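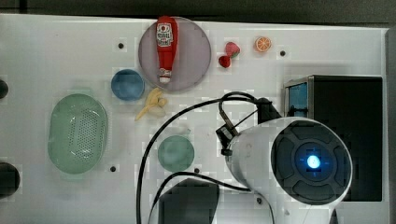

Play kitchen season is upon us again! Every November I pull out the big tub of pretend food, tip the lot onto the table and try to work out what's fit for another year and what has to go. It's my favourite job of the whole toy library calendar (don't tell the jigsaws), and this time I even got it done before afternoon tea.

The fruit has come through beautifully. Bananas always do, they're pretty much indestructible, and the orange slices only needed a wipe. The strawberries that come in two halves are another story. They're meant to be cut apart and stuck back together, which the little ones adore, but the halves wander off in separate directions and I spend half my life matchmaking. If you've got a lonely strawberry half under your couch, please pop it back in the returns basket at Drillcombe Hall, no questions asked.

Sauce bottles are still the most borrowed thing we own, by miles. My own kids put tomato sauce on everything in the pretend kitchen, banana included, and I gather yours do too. We've got 2 more on the way from the Kelluso order, plus some extra plates and bowls in those soft blues and purples everyone seems to like.

A word on washing, as a few of you have asked. Warm water, a squirt of dishwashing liquid, then everything into a colander to drain and out onto a tea towel overnight. Please don't put the plates through the dishwasher! We lost nearly 50 pieces that way last year, all gone a bit wavy, and I'm still sad about the teapot.

Kitchen sets are $2 a fortnight, same as ever, and you can now take a fruit bag and a crockery bag together on the one card. The raffle at the Skivlow Street fair brought in $200, so I'm colouring in my wish list as we speak. I've got my eye on some decent pans and a toast rack.

Sorting continues on Sunday from ten, in the side room. Bring a mug and a damp cloth, and kids are very welcome to come and test the merchandise.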